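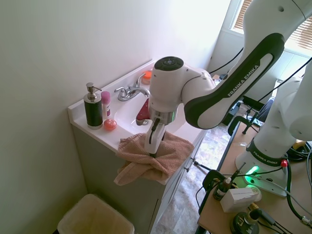
Going for the towel. The gripper is down on the cloth at the front edge of the counter.

8th February

I have a new favourite hobby and it is tidying a bathroom sink with somebody else's arm.

Long-time readers will know I joined Nouhaila Soliman's little group in July to help with teaching robots household jobs, and that I spent the first few months mostly labelling cables. Well, I've finally been let loose on the controls! We have two Franka arms. One does the work over at the vanity, and when I'm driving it I sit with a hand controller and every move I make gets copied across and recorded. The other is bolted to the wooden table, and I haven't had a proper go with it yet (Keegan Dufour has it booked until the end of time, it seems).

The job this week has been the towel. Pick it up off the edge of the counter, lift it clear, lay it back down flat. You would think a towel was the easy one. It's soft, it can't break, it doesn't roll off and vanish behind the cabinet. But a towel never lands the same way twice, so there's no one place to grab it. You have to look for a fold that's standing up a bit and come down over that. Come in too high and the fingers close on air. Push too far and you're pressing cloth into the worktop and the arm gets stiff and grumpy.

My first afternoon I recorded 20 tries and kept 7. Kamlesh Vashisht watched the playback with me and was very kind about it. His advice was to stop hovering. I kept pausing above the towel while I made up my mind, and anything trained on my recordings would learn to dither there as well! So now I decide before I move, then go down in one steady push, close, count to one, lift.

Since then it has clicked. We're at 111 good recordings for the towel between four of us, and 68 of those are mine, which I am far too pleased about.

We also tried the other way, where you take hold of the arm itself and walk it through the job. I loved that, you can feel the weight of the thing and your wrist just knows where to go. The trouble is that you end up standing right in the way, and reaching round the tap by hand is awkward in such a narrow room. Kelly Tavares still prefers it for anything slow and fiddly. I've gone over to the controller for cloth.

Next up is the sink with a few more bits and bobs moved about between goes, so the program we're training (Parri, named before my time) can't simply memorise one layout. Tolera Belay has drawn up a chart of where everything should start, and I've been told to stick to it and not get creative with the soap.

If any of you have driven one of these with pedals, please tell me how you found it. I've got my eye on a second-hand pair.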